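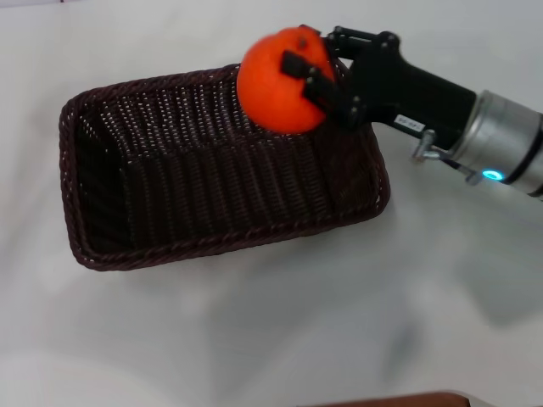
Can one gripper handle both fruit and packaged goods on a kitchen bench?
It can if the pads are changed between jobs and the closing force is set again each time. With one setting for everything, you will either bruise the fruit or drop the jars.

Bench tips: trying out grippers on kitchen jobs

These notes come from our April bench sessions at Flustomden, where we compared the Mikadus linkage gripper with the Grullard parallel gripper on ordinary kitchen items. Most of them apply to any small arm.

Set the force on the worst piece of fruit
Pick the softest orange in the bag and find the lowest closing force that holds it through a slow lift and a quarter turn of the wrist. Use that number for the whole bag. On the Mikadus controller the force scale has no units, and we settled on 121 for oranges. The Grullard needs its own number, so write both on tape and stick the tape to the controller.

Wipe the pads
Citrus oil builds up on rubber and makes it slick. A damp cloth with a drop of dish soap is enough, then a dry cloth. Do it every time you change the type of fruit. Keep solvents off the pads. Fadwa El Khatib tried rubbing alcohol on one set and the surface went hard within a week.

Lower it in
Let go of a round fruit above the rim of a basket and it will bounce or roll to a corner. Bring the fingers down inside the basket before opening them. Check the width of the open fingers against the width of the basket first, and remember that a linkage gripper swings outward as it opens. The Grullard jaws slide straight apart and take less room near a wall, but they are a poorer fit on anything round.

Approach from the corner
With a rectangular basket, coming in over a corner keeps the wrist clear of the long sides. It also makes the path easier to repeat, because a corner is easy to find by eye when you teach the point by hand.

Teach the height last
Get the position over the basket right with the arm well up, save it, then come down in small steps. We use steps of 7 mm until the fruit is near the rim and go slower after that. If you teach all the axes at once you will be starting over every time the basket moves.

Mark where the basket goes
Painter's tape is fine. Put a small L of it at two opposite corners and push the basket against it before each run. Wicker is never quite square, so mark one end of the basket and always put that end on the same side.

Look at the wrist camera before you start
Drive the arm to its start position and look at the live picture for a few seconds. Wipe the lens with a glasses cloth. Then look at the background. Seams, stray threads and specks on the work surface can all be picked up as edges by a simple detection program, and a dark line is the worst of them. If you can't get rid of it, turn the contrast threshold up until the program ignores the bare surface but still finds the fruit.

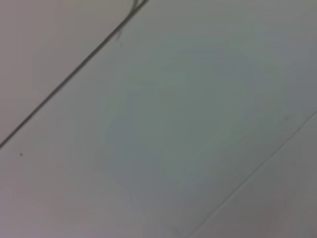 Wrist camera view: pale surface with a dark diagonal line and a small speck at left.

Watch the focus distance
A lot of small wrist cameras have fixed focus. Close to the surface the picture goes soft, and fine marks blur into the background. Take your detection picture from higher up, then move down without relying on the camera. Rachid Kamel keeps a strip of printed text with the tools and lowers the arm over it to find the height where the letters stop being readable. That height goes in the notebook next to the camera name.

Change one thing at a time
When comparing two grippers, keep the same arm, the same speed and the same fruit. We ran both on the Tawfik controller for this reason, even though the Grullard comes with its own. A new bag of oranges halfway through will spoil the comparison - the sizes are different and so is the skin.

Check the screws
Linkage grippers have a lot of small joints. After a long session, go over each screw by hand with the power off. Ours are due for a full check every 3000 cycles, but a loose one usually shows up earlier as a slight wobble in one finger. Use a drop of removable threadlocker, the mild kind. The permanent one will cost you a linkage the first time you need to take it apart.

Putting away
Park the arm with the fingers open so the pads don't take a set. Coil the camera cable in wide loops and hang it up. Eat the oranges the same day or put them in the fridge.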